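# The arm is quick. The setting-up is slow

Pomier sells its packing cell on one promise: show it a job by hand and it will learn the rest. I went to Drorkum in October expecting a robot. Most of what I saw was the setting-up.

The teaching is done with a pair of hand-held grippers. The operator reaches, pinches and lets go, and the cell is meant to copy the movement later. Each gripper carries square printed markers, which the software uses to work out where the jaws are. Knock one out of line and the lesson is spoilt. The handbook, written by a firm called Clanent, asks for nearly 300 good runs per task. It says less about the bad ones.
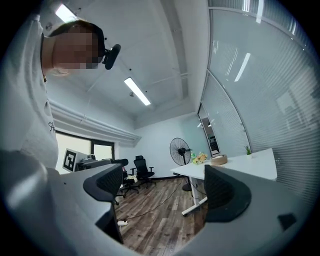
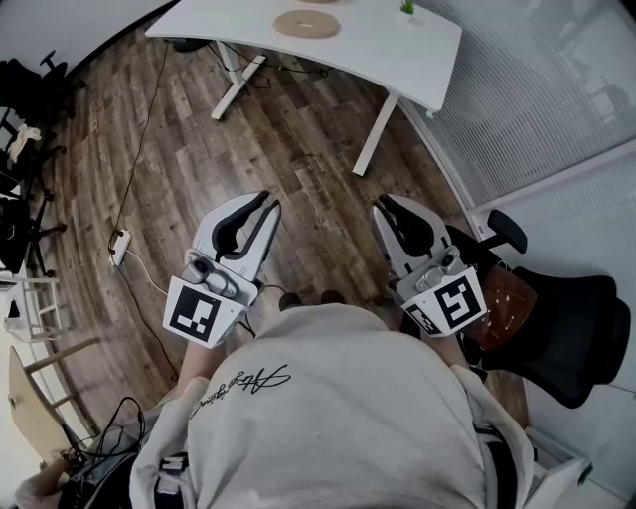
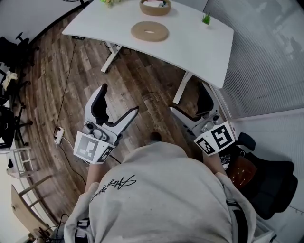
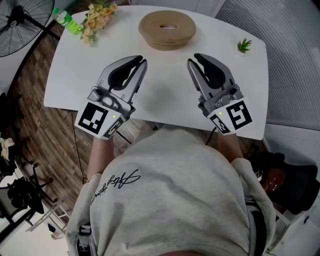
*Setting-up at Drorkum, with the hand-held grippers used for teaching.*

The upkeep is dull and there is plenty of it. Finger pads get wiped, cables checked, markers looked over for scuffs. The sheet lists 8 checks before a session and three after, and I was told a skipped one can cost a morning. Change the table and parts of the job may have to be taught again.

Pomier says the checks will run themselves by 2027. Perhaps they will. Suksawat, a rival system I looked at earlier, made much the same claim, and its owners still keep a cloth and a screwdriver beside it.

I asked what a year of looking after the cell costs in staff time. The firm has promised me a figure. I am still waiting for it.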